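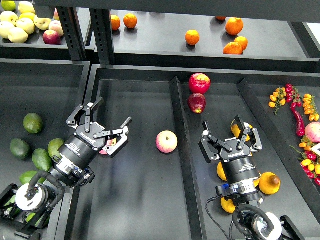
Two arms at the fruit bins, with one apple in reach of the left hand.

I stocked produce for 11 years before I moved to the office side, so when people ask me whether a machine can do shelf work yet, I have opinions. I also get asked a lot. My brother-in-law asks every time we eat together.

My short answer is that it depends which fruit. Lemons are easy. A lemon has a thick skin, it is stiff, and if you squeeze it a little too hard it is still a lemon. Oranges are close to that. Apples are harder than they look, because an apple will take a squeeze today and show you the bruise on Wednesday, after a customer has taken it home. Avocados are worse again. A hard one can be handled like a baseball and a ripe one can't, and the two can sit in the same bin looking the same shade of green.

Then there are tomatoes on the vine. I would put those last. You don't pick up a tomato, you pick up the stem and hope the rest comes along. I trained new hires at the Kurkgate store and most of them dropped fruit off the vine for the first week. A person gets over that by feel. I have not seen a gripper get over it, though I have seen a couple try.

The hands in the picture are the three-finger kind, with ROBOTIQ printed on the body. I like the fingers better than suction cups for this work. Suction is fine on a carton. At the Pallport warehouse they have had cups moving boxes for a long time, 500 to a shift on a slow line, and it is boring to watch in the way good equipment should be. But a box has flat sides and they are all the same size. Look at how the apples vary just in those bins, yellow ones, red ones, one with streaks. None of them would sit the same way in a hand.

Speed is the other thing. When I worked at Prosthorpe we had a holiday week where I kept a tally for my own curiosity, and I put out 3656 pieces of loose fruit by myself. I was also answering questions, mopping up, and pulling the bad ones as I went. That last part counts as much as the lifting. You turn a peach over with your thumb while it is on its way to the shelf and you know whether it stays. I did it without thinking -- most stockers do.

So can they do the job? Parts of it. I would trust a pair of arms like these with citrus overnight, when there are no shoppers reaching in and it doesn't matter if each piece takes a while. I would want a person in by 5 to go over the soft fruit and face everything forward. For home use I think we are further off. My kitchen fruit bowl has bananas on top of pears on top of whatever was there before, and the bins at a store are neat by comparison, with dividers.

One thing I would like to know is how they handle the bottom of a bin. Reaching the last apple in a deep tray was always the part that hurt my back, and I would gladly have given that away to a machine even if it did nothing else. If anybody reading this works with arms on produce, leave a comment and tell me what your bruise rate is. I ask because the Ghauri catalog lists shelf systems now and there isn't a word in it about damaged stock.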